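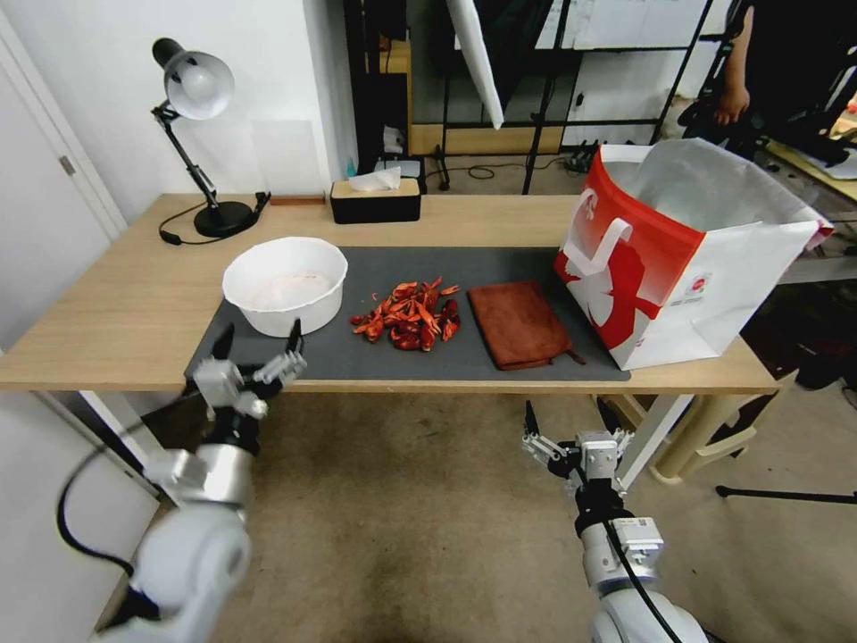 Words by Nilmini Munshi
Last updated: October

I had never eaten a crayfish with my hands until I moved to Sostedcombe, and I'm still not sure I do it properly. Twist, pull, pinch the tail, mop your chin. My aunt would have had the whole bowl finished while I was on my second claw. But I've come round to messy food in a big way, and I blame the Gidgate night market.

It runs along the old canal road from six in the evening, 45 stalls when everyone turns up, and on a dry night they reckon 3000 people squeeze through. You smell it before you see it -- garlic, charcoal, hot sugar, a bit of canal. I go with an empty stomach and old sleeves.

My first stop is always Dlamini, the seafood stall by the footbridge. They do crayfish by the half kilo, boiled with chilli and orange peel, and you'll wait, so bring someone you like talking to. After that it's Nanik for the potato fritters (get the green sauce, and get more of it than you think you need). I've tried to copy those fritters at home and mine fall apart every time!

What I love is how slow it makes you. You can't look at your phone with chilli butter up to your wrists. You end up chatting to whoever's sharing your bit of wall, and by the end of the evening you've heard all about their knees.
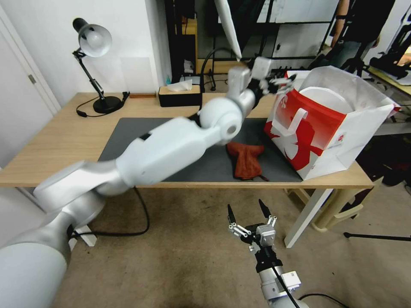

Themba Hendricks told me I'd got it all wrong, and that the market was better when it was half the size and you could still park on Mill Lane. The prices had crept up too, he said, and he wouldn't queue for fritters if they were free.

He's got a point about the prices. A good feed for two used to leave change for the bus, and now I walk home. It's uphill -- 276 steps if you take the short way by the church -- and I stop on every landing, full of potato and breathing like an old dog.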